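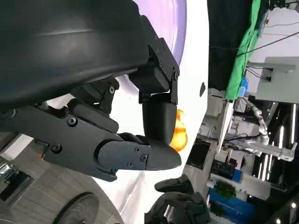

One respondent in Darnstead told us that she would sooner go without her tea altogether than drink it from a cup she had found in the office cupboard, and that she had felt this way for as long as she could remember. We heard a good many remarks in the same spirit, and we are very grateful to everyone who took the trouble to write them down for us at such length.

6.2 Feelings about shared cups

Of the 600 forms sent out to workplaces in Darnstead and Prallano, 70 came back with the longer comments page filled in, and it is those pages we draw on in this section. We had asked people to think about an ordinary cup with no name or pattern on it, something along the lines of the light teal mug on the white table in Figure 2, and to tell us how they would feel if a colleague used it.
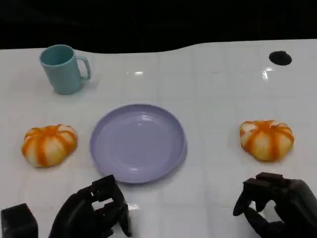
The answers from the two towns were rather different in tone. In Prallano, people tended to say that a plain cup belonged to whoever reached it first, and several added kindly that they would wash it up afterwards. In Darnstead, a cup seemed to become somebody's own after a few weeks of use, whether or not it had been bought by them. We had not expected this, and we come back to it when we look at the replies gathered in January, after the kitchens had been moved.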